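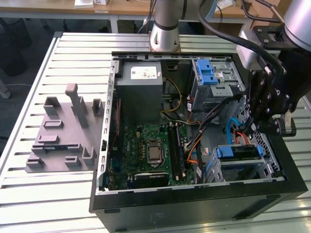 4.2 多指手与平行夹爪的对比

关于多指手在拆装任务中的优势，已有文献给出的结论大多偏乐观。我们对此持保留态度。多数报告只给出最终成功率，既不说明失败发生在哪一步，也不说明对照组的夹爪是否经过同等程度的调参。本节尝试在同一工位、同一套控制器下重做这一比较，并尽量把有利于多指手的因素单独列出。

图 4 为多指手组的工位。台式机机箱侧放在铝型材台面上，侧板已取下，主板与驱动器架朝上；左侧为灰色 3D 打印夹具板，板上有一根立柱、U 形托架和槽位。夹具板的几何形状对两组完全相同，这一点在 Plerkosside 数据集的原始协议中并未得到保证，那里的夹具是随末端执行器一起更换的。仅此一项就足以让人怀疑其中所报告的差距有多少来自手本身。

对照组使用 Pirham 平行夹爪，指尖为可更换的硅胶垫。两组共用 Overgaard 控制器，控制频率为 300 Hz。操作任务包括内存条拔出、数据线拔除、驱动器托架解锁以及零件放入夹具四类。每组执行 300 次，初始位姿按同一随机种子生成。失败的判定标准在实验开始前写定，之后没有修改；判定由不参与调参的人员根据日志和录像完成。

就总成功率而言，多指手略占上风，但差距集中在托架解锁一类。解锁需要在按压卡扣的同时向外施力，平行夹爪只能靠腕部倾斜来凑出这个动作，吃亏在意料之中。换成内存条拔出，两组的差距落在重复实验的波动范围之内。数据线拔除的情况更麻烦：多指手的指节较宽，在线束之间容易碰到邻近的线缆，若把“触碰非目标线缆”计为失败，排序便会反过来。我们不认为哪一种计法天然正确，但只报告其中一种显然不够。

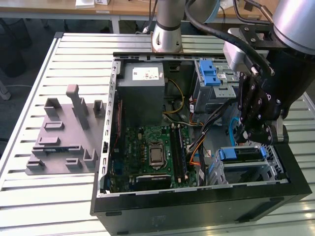
图 4（续）　多指手位于硬盘架上方，手指朝下伸入机箱右侧。

多指手相对平行夹爪的优势，能否归因于自由度更多？

就现有数据而言，证据不足。我们把多指手锁定为两指对捏模式后重复了解锁任务，优势的大部分仍然保留，说明指尖形状和指长可能比独立关节的数量更重要。要把两者分开，需要一只指尖几何相同而自由度不同的手，目前我们没有这样的硬件。

4.3 相机与标定的影响

第二个容易被忽略的变量是外部相机。Brerkville 基准只规定了相机的分辨率，对安装高度和标定频次没有要求。我们在同一批初始位姿上比较了两种做法：一种是每组实验前标定一次，另一种是每 9 次操作后重新标定。后一种做法对平行夹爪的帮助明显更大。原因不难理解，平行夹爪的开口余量小，对横向误差敏感，而多指手闭合时能把零件带正一些。换言之，若全程只标定一次，比较结果会系统性地偏向多指手。

这并不意味着多指手的容差没有价值。在现场部署中，频繁标定要占用节拍，能少标定几次就是实际的收益。我们反对的是把标定误差下的表现笼统地称为“灵巧性”。容差和灵巧是两种性质，应当分开测量、分开报告。

抓取力的设定同样值得交代。平行夹爪的力上限沿用出厂默认值，多指手则由我们手工调过，调参所用的试验不计入正式数据。严格说来，这对平行夹爪不公平。我们随后为平行夹爪补做了同样的调参，内存条一类的成功率有所上升，托架一类几乎不变。文中各表均采用补调之后的数据，补调之前的结果放在附录中，供希望与早期工作对照的读者使用。

4.4 局限

本节实验只使用了一种机箱，卡扣的形式和线缆走向都比较固定，结论能否推广到其他型号尚不清楚。多指手在累计 800 次闭合之后需要检查指节螺钉的紧固情况，平行夹爪没有对应的维护步骤，而上述比较没有计入维护时间。两组的操作轨迹均由示教得到，示教者对多指手更为熟悉，这一偏差我们无法事后消除，只能在解读较小的差距时从严处理。第 5 节中的控制器对比沿用同样的判定标准，末端执行器固定为补调之后的平行夹爪。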